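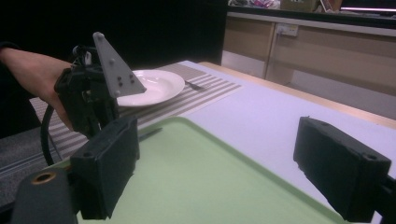

The Tello Papers

The Tello Papers is a nonfiction book by the journalist Leidy Mosquera about the city government of Clandotbridge under Mayor Malte Gerlach. It covers Gerlach's single term in office, from his transition team to the week he moved out of City Hall. The title comes from the Tello Building, the municipal annex where the mayor's senior staff had their offices and where many of the memos quoted in the book were written.

Background

Gerlach came to office after a career in commercial real estate and had not held elected office before. He ran on a promise to merge city departments and to sell public land that was not being used. Mosquera covered the campaign for the Fanddale Courier and was assigned to City Hall when he took office. She left the paper in the last year of the term to work on the book full time.

The research rests on interviews with 40 current and former employees of the city, most of whom agreed to be named. Mosquera also obtained staff calendars, draft speeches and internal memos through public records requests. Two of these requests were denied at first and then granted on appeal. Gerlach declined to be interviewed. His former press office answered written questions, and the answers are printed in full in an appendix.

Contents

The book has 13 chapters, arranged by subject and only loosely in order of time. The first chapters deal with the transition, when Gerlach filled the top posts with former business associates and kept on very few department heads from the previous administration. Mosquera describes a split between this group, which met in the Tello Building in the early morning, and the career staff across the street, who often learned of decisions from the evening news.

The middle of the book is about the Useo Yard, a former rail depot owned by the city. Gerlach wanted to sell the land to a single developer within the first 100 days. According to memos reproduced in the book, the city attorney warned that a sale without open bidding would break the city charter. The mayor's chief of staff wrote back that the charter was "a scheduling matter." The sale was dropped, and the land was later leased in parcels.

A separate chapter covers the dispute over the Founders' Day procession. The mayor asked for the route to be moved so that it would pass a new reviewing stand, and wanted the transit workers' union, which had opposed him in the campaign, placed at the very end. The union stayed home. Several retired council members declined their invitations, and the reviewing stand was taken down before the next year's procession.

The last chapters follow the council's attempt to limit the mayor's power over contracts, and the primary election in which Gerlach lost his party's nomination. The closing pages print the handover checklist prepared for his successor — a document that runs through keys, parking spaces and unpaid invoices and does not mention policy.

Publication

An excerpt on the Useo Yard appeared in a regional magazine in September, ahead of the book's release. The first printing had an error in the notes to chapter 2, where two memos were credited to the wrong deputy mayor. This was corrected in the second printing. The paperback edition adds an afterword on the council's later vote to require open bidding for all land sales.

Reception

Reviewers in the region praised the use of documents and the chapter on the Useo Yard in particular. A review in the Courier, written by a critic who had not worked with Mosquera, called the book "patient and well sourced" but said it gave too little space to the budget, where the Gerlach administration had its clearest results. Other readers found the arrangement by subject hard to follow, as the same meeting can turn up in several chapters.

Gerlach called the book unfair in a radio interview and said that memos written in haste should not be read as policy. He did not dispute that the memos were genuine. His former chief of staff said the line about the charter had been a joke between colleagues. The city attorney from the period said she had not taken it as one.

Influence

The book was cited in the council debate on open bidding, and passages from it were read into the record by members on both sides. The records obtained by Mosquera were given to the Clandotbridge public library, where they can be consulted by appointment. The collection includes calendars and drafts not quoted in the book — among them several versions of the Founders' Day route.

See also

Clandotbridge City Council
Founders' Day procession (Clandotbridge)
Useo Yard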